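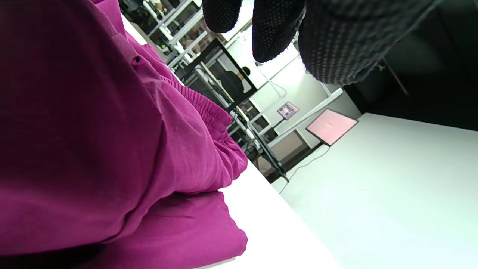

Skondell is a small workshop which sets up and repairs one kind of machine, the garment handling cell of Thygesen. We were started by Ketill Mogensen in a rented room in Rovley, and the first cell we repaired is still our test cell today. Every morning its work begins with soft things on a white table. A bright magenta garment with an elastic waistband is a good test, the ribbed part behaves very different from the flat cotton-like fabric beside it, and the dotted grip gloves are what we wear when we reach over the table. We put the garment down with folds and let the cell try, then we correct the settings.

How we look after a cell

A service visit takes one day. First we clean the finger pads and check them for wear. A pad is changed after 3,803 picks, also when it still looks good. Then we check the closing force, tighten the wrist screws and go through the cables by hand. The camera is calibrated again at the end, with 15 positions on the table and a waiting time of 60 seconds before the first one. Please do not skip the waiting time -- we have done it ourselves, and had to drive back to the customer. 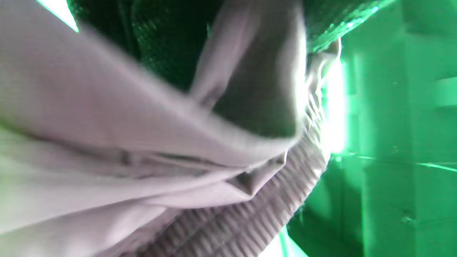 Pale garment with ribbed band, green mesh behind it.

Sólveig Hafstein joined us in July and is responsible for repairs. She keeps the spare parts for the Grunder wrist joint, which is no more easy to find, and she has written our repair book of 188 pages. Customers receive a copy together with the cell.
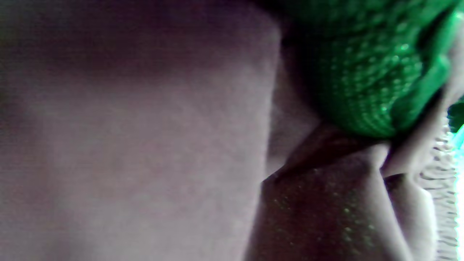
Mixed piles are the last step before we give a cell back to its owner. The machine must take one piece and leave the others, and this is where a badly set closing force is discovered. When a green fabric with bumpy stitches lies close against a smooth pale one, with a dark speckled fabric between the folds, the fingers need a slower approach than for one single garment. We write the final values on a card inside the door of the control box.

If your cell drops pieces or takes two together, write to us with the serial number and the date of the last pad change. We answer in English and Danish.

Page updated 6/28/18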